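## 6. Cloth on the mat: setting up the Tenano cell for garments

By now you should have both arms bolted to the front rail, the cables tied back along the links and the wallpaper up. If you skipped straight to this section, go back and do the homing in section 5 first. I know, I know – it's the dull bit, but a garment will find every fault in a badly homed arm.

This is my favourite part of the whole build! Blocks and cups are good fun for an evening, but cloth never lands the same way twice, and watching two arms you put together yourself take hold of a collar is a proper thrill.

**You will need**

- one printed mat, any pattern
- one garment with a zip down the front (a child-sized jacket is a good start)
- a few bits of clutter for the edge of the mat
- the 2 mm hex key from the gripper kit

### 6.1 Preparing the floor

1. Switch off the arms at the Brindden supply and wait for the fans to stop.
2. Lay the mat pattern side up and smooth it towards the back corners. If you're standing a pot on it, keep the pot tight in the back-left corner, clear of the left elbow.
3. Put your clutter along the left edge. Anything goes as long as it lies flat. A glove and a small garden tool do nicely.
4. Check that the basket on the back wall is pushed fully home on its hooks.

> **Note:** Leave the clutter where it is once you've started recording. You can swap the mat between batches as often as you like. I change mine every 333 runs, mostly for my own sanity.

### 6.2 Placing the garment

5. Do the zip up to the top and lay the jacket in the middle of the mat, front up, collar towards the back wall.
6. Pull the sleeves out to the sides. A sleeve may run underneath an arm, but it must never touch a base motor.
7. Power up and load the `lay_flat` routine in Ceren. Set the speed to 1000 for your first go. The default is 2000, and it's far too lively for a first try.
8. Jog both grippers to the collar, one each side, and close them slowly.

> **Caution:** Keep your hands outside the rail whenever the supply is on. The gripper fingers are small but they pinch hard, and the elbows swing out towards the side walls further than you'd think.

9. Once you're happy with the flat jacket, try the `bundle` routine. Drop a piece of cloth in a heap on the right of the mat and bring the grippers in from above with the fingers pointing down.

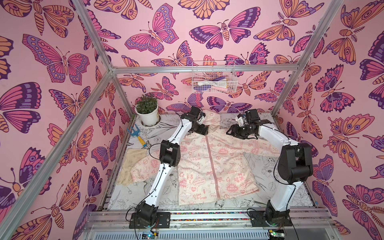 Collar hold in the first, bunched cloth in the second.

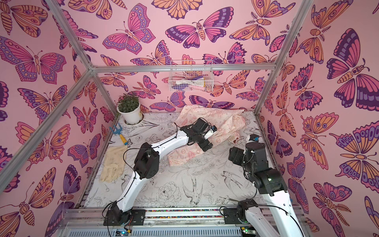
Andor Illés wrote in after the last version of this guide to say that step 8 was too vague. On his build the left gripper kept grabbing the lining along with the collar, and he'd cured it by closing to half, lifting a finger's width, then closing the rest of the way. He also thought the speed setting should come before the garment goes down at all, so you aren't fiddling with menus while a sleeve slides about.

I've tried the half-close trick on my own arms and it's brilliant, so please use it. I've left the speed where it is, as Ceren forgets the number if you set it before loading a routine. (There's a fix coming, with luck by December.)

### 6.3 If the grip slips

10. Open both grippers, back the arms off and turn off the supply before you touch the cloth.
11. Look at the finger pads. Fluff builds up on them quickly with brushed cotton. Wipe them with a damp cloth and let them dry.
12. If the fingers close unevenly, loosen the pad screw with the hex key, push the pad square and nip it up again. Don't overtighten – the thread is only plastic on the older Lương grippers.
13. Run `lay_flat` again at the same speed. Change one thing at a time or you'll never know what helped.

> **Note:** A thick hood is much harder to hold than a plain collar. If yours bunches up between the fingers, that's fine, carry on. Only stop if one side lets go before the other.

### 6.4 Before you shut down

14. Open the grippers and lift both arms clear of the cloth.
15. Park them with `rest`, and keep a hand ready at the switch until both elbows have settled.
16. Check the cables where they loop past each elbow. Any tie that has crept along the link should be snipped and replaced now, while you remember which one it was.
17. Save your runs under a new name. Ceren will happily write over the old ones without asking.

Section 7 covers folding, sleeves first.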